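Living With Fur: Our Favorite Tricks for a Clean Home With Cats and Dogs

Posted by Yesenia Giraldo in Home & Animals
Updated in September with reader tips

I love a dog on the couch. I love a cat on the clean laundry slightly less, but I've made my peace with it! After years of two shedding dogs and one very fluffy cat in a small place, I have a whole bag of tricks for keeping the house pleasant without chasing the animals off the furniture, and I get so many questions about them that I've finally put them all on one page. Most of these cost nothing. Try the rubber glove one first, it's my favorite.

The rubber glove trick

Take a plain dish glove, dampen it a little, and drag your hand across the couch in one direction. The hair rolls up into a fat little sausage and you just lift it off. It works on car seats, carpeted stairs, lampshades, the inside of a cat tree, you name it. Rinse the glove in a bucket and pour the water through an old strainer so the hair goes in the trash and stays out of your drain.

A window squeegee does the same job on low carpet, and wow, be ready for what comes up. I vacuumed my hallway, went over it with the squeegee right after, and got enough for a second cat. Short strokes, toward you, then vacuum again.

Hair in the laundry

Shake everything outside before it goes in the washer. Then run blankets and throws through the dryer for 7 minutes on the no-heat setting BEFORE you wash them, and clean the lint screen. The loose hair comes off so much better dry! Once it's wet it sticks to the drum and to your black pants.

Wash pet bedding on its own with half your usual amount of detergent and an extra rinse. Skip the fabric softener. It leaves a coating on towels and some animals don't care for the smell. When the load is done, leave the washer door open and wipe the rubber seal with a damp paper towel, going right down into the fold.
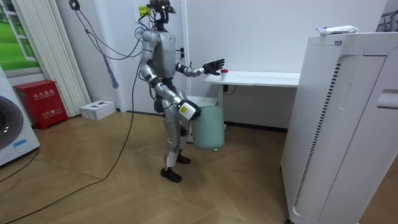

Bowls, mats and the food corner

That slippery film inside a water bowl is a buildup of bacteria, and rinsing won't shift it. You have to scrub. I wash the water bowls daily with hot soapy water, and the food bowls after every wet meal. Stainless steel and glazed ceramic are the easiest to get really clean. Plastic scratches, and then the scratches hold on to everything.

A rimmed baking sheet makes a terrific feeding tray. Mine is an old one that had gone too dark for cookies. It catches the kibble, it catches the drool, and it goes straight in the dishwasher.

Rosaura Yupanqui wrote in about her setup, which I copied immediately: a washable bath mat under the tray, rubber side down. It soaks up the puddle from a sloppy drinker and nothing slides across the floor at breakfast.

For dry food, keep the original bag and put the whole thing inside a lidded bin, folded down tight. You keep the date and the lot number that way, in case there's ever a recall, and the fat from the kibble doesn't go stale on the walls of the bin. Wash and fully dry the bin between bags.

Accidents on the rug

Speed helps a lot. Blot with an old towel, stand on it, swap for a dry patch, stand on it again. Don't rub. When the towel comes up nearly dry, rinse with cool water and blot once more, then use an enzyme cleaner and follow the label for how long to leave it. People wipe these up far too soon! The stuff needs time to work, so cover the spot with a laundry basket turned upside down and go do something else.

Please don't use ammonia cleaners on a pee spot. To a dog or cat it can smell like an invitation. And no steam on it either, the heat can set both the stain and the odor.

Old spots you can smell but can't find: wait until dark and go hunting with a cheap UV flashlight. Mark each one with a bit of painter's tape. I did this at 2 in the morning once and had the best time.
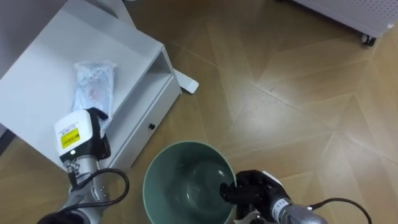
The litter box

Scoop twice a day and the room changes completely. I do it when the coffee is brewing and again before bed. Unscented litter, a couple of inches deep, and a full dump and wash on a regular schedule with mild, unscented dish soap.

A few small things that help:
- Hang the scoop on an adhesive hook right beside the box
- Lay a mat with deep grooves on the exit side
- Keep a small lidded can next to it, lined with a bag
- Replace the box itself when the bottom is badly scratched

Baking soda sprinkled thinly under the litter is fine for a lot of cats, but a picky one may object, so go easy the first time. Marisol Ccori uses a big storage tote with an entrance cut in one side for her diggers. She sands the cut edge smooth and says the litter finally stays in. I'm making one this fall!

Muddy paws

Keep a towel by the door. Sounds obvious, and yet mine lived in the bathroom for the longest time and I'd hop after the dog down the hall. A wide plastic cup with an inch of lukewarm water works for rinsing small and medium paws, one at a time. For big dogs, let the mud dry and brush it off — it falls away as dust and you can sweep it up in one go.

Trim the hair between the pads if your dog is the furry-footed kind. Blunt-tip scissors and good light, or ask the groomer.

Storing all the stuff

Leashes, brushes, toys, medicine, the cone from that one time. It spreads! I give each kind of thing one spot and stick to it. Toys go in an open bin at nose height, and the dogs help themselves. Treats go somewhere with a real closing door or a tight lid, and that includes treats still in their bags, because my cat can open a bag faster than I can.

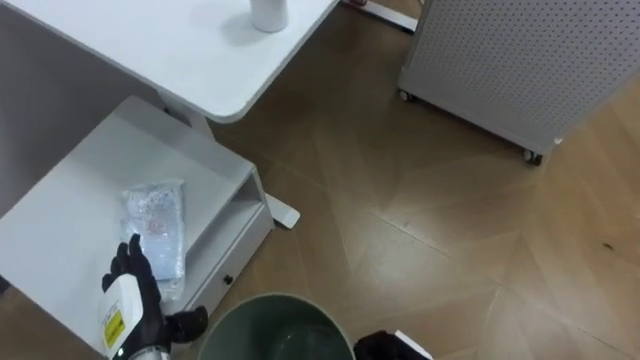
Medicine deserves its own high cupboard, pet and human kept apart. Nayeli Sánchez writes each animal's name on the cap in permanent marker, and she tapes the dosing card inside the cupboard door where the pet sitter can find it. I'd add the vet's phone number and the after-hours clinic.

Toys need a wash too. Rubber ones can usually go on the top rack of the dishwasher, no detergent pod, and soft ones go in a mesh bag in the washer. Toss anything with loose stuffing or a squeaker poking out.

Brushing, the trick behind all the other tricks

Five minutes of brushing on the porch saves you an hour with the vacuum. Do it a little every day in shedding season and your pet will probably start asking for it. Mine come running when they hear the drawer. Start at the neck, go with the coat, and stop while everybody is still happy. If you hit a mat, hold the hair close to the skin so it doesn't pull, and work at the ends first. Never go at a tight one with scissors.

Have a trick I missed? Send it in! Cristóbal Yáñez has promised me his method for getting hair out of a car trunk, and I'll add it as soon as I've tried it on mine.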